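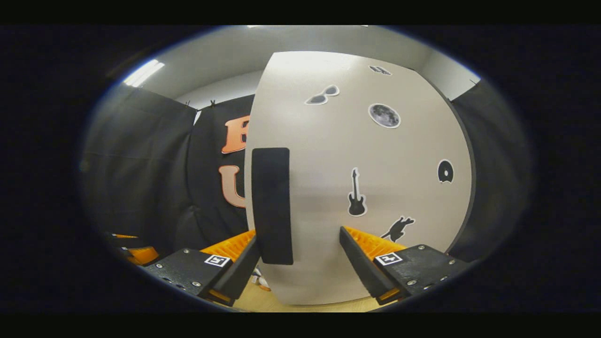 A curved board in pale beige.

About us
By Dewanti Krishnan, June
3 min read

Hello, and thanks for clicking through to the page most people skip! I'm Dewanti, and together with Solange Bélanger I run Birnar, a small dealership in old sporting programmes, ticket stubs and the odd fixture card. We buy, we sell, we swap if you catch us in the right mood, and we spend far too much of our lives looking at rusty staples.

I started with speedway programmes. My uncle had 300 of them in a suitcase under the spare bed, mostly from the fifties and sixties, and he'd filled in every race result in the same blue biro. When he moved to a flat he asked if I wanted them or should he put them out with the papers. I took the lot home on the bus (two trips, never again) and was hooked before I'd got to the bottom of the first pile.

Solange came at it from the other end. She was a paper conservator for years and collected cycling ephemera on the side – start lists, route cards, those lovely thin souvenir booklets from six-day races. We met at a collectors' fair where we both wanted the same box of boxing handbills. She got the box. I got a business partner, so I think I did better out of it.

What we sell

Football is the biggest part, as you'd expect, but we're fondest of the sports that don't get much shelf space elsewhere: speedway, greyhounds, wrestling, cycling, county-level bowls. Our current list runs to 1337 items and every one has been checked page by page. If a programme has a team change pencilled in, a punched hole or a tea ring on the back cover, we'll say so in the listing. I like a pencilled team change myself, but I know plenty of you don't, and it's your money.

We grade on our own scale from 1 to 7, where 7 is as good as the day it was sold and 1 is really only there to fill a gap until something nicer turns up. Solange does the grading and she's strict. I've begged for a 6 on many occasions and been sent away with a 5.

Selling to us

Please don't tidy anything up first! No tape, no rubber, no pulling out staples. Send us a few photos of the covers and a rough idea of the years, and we'll write back with an offer or an honest "not for us". For bigger collections we're happy to come and look, and we'll pay on the day if we agree a price.

We also keep a wants list for regular customers. If you're one programme short of a full season, drop us a line with the date and the opponents and we'll keep an eye out. One chap waited 2 years for a midweek cup replay and rang me from his car when the envelope arrived.

Orders go out in stiff card with a proper sleeve inside, and you can return anything you're not happy with. Emails get answered by me, usually in the evening after 8pm with a cup of tea going cold next to me. Come and say hello.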